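Speaker notes, closet session, Plellville library, 26 March 2023

**Before starting**

Handouts on the chairs. Water on the lectern. Kyung-hwa Bang introduces me and then takes questions at the end. Ask people to hold theirs until then, except if they can't hear.

**1. Opening**

Say who I am and that I spent years doing stockrooms before I did closets. Same job, smaller doors.

Tonight's subject is narrow: hangers, and where they go when nothing is on them. I picked it because every closet I get called to has the same problem. The clothes are fine. The empties are all over the rod, hooked on doorknobs, or in a heap on the floor.

Mention the Tsang house. One closet, one rod, 189 hangers. 115 of them were holding clothes. The rest were taking up room. Pause here, people usually laugh or look at their shoes.

**2. Why empties pile up**

- You take a shirt off the rod and leave the hanger in place.
- Laundry comes back and you grab a new hanger from the end.
- Things get pushed together and the hooks lock.

Demonstrate the locking with two hangers from the bag. Hold them up high so the back row can see. One hook goes through the other's triangle, and pulling makes it worse. Show how to undo it: lay them flat, lift the top one straight up, turn the hook out of the way.

**3. The basket method**

You need a table or a bed, and a basket with low sides. Tall hampers don't work well for this. You end up dropping hangers in and fishing them out by the hook.

Steps, read slowly:

1. Take every empty off the rod and put them on the table.
2. Take the top one off the pile first. Don't pull from the middle.
3. Lay it flat in the basket.
4. Keep going until the table is clear.

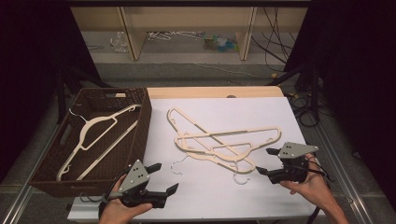 The basket then lives on the closet floor or on a low shelf, within reach of the rod. When you take a shirt out to wear, the hanger goes in the basket. When laundry comes back, you use the basket first. If the basket is full, you own too many hangers. Take out what won't fit and give it away.

Someone will ask about size. Hold up the tape measure. The basket should be longer than the hanger is wide, or the shoulders ride up over the end.

**4. Matching or not**

Keep this short, it ran long in Sorano.

Matching hangers sit at the same height, so the clothes line up and you can see what you have. That's the whole argument. You don't have to buy a set. Pick the kind you own most of and keep those. Notched shoulders are useful for straps. Wire ones from the cleaner can go back to the cleaner if they take them, so call first.

Heavy coats are the exception. Give them wide hangers and leave them out of the basket system.

**5. Try it here**

Pass out the bags, one per row. Each has 5 hangers, tangled. Let them work for 3 minutes. Walk the aisle. Don't fix it for them.

**6. Close**

Next session is in May, drawers and shelves, at the Morko building. Sign-up sheet is by the door. Hand over to Kyung-hwa for questions. Collect the bags before people leave.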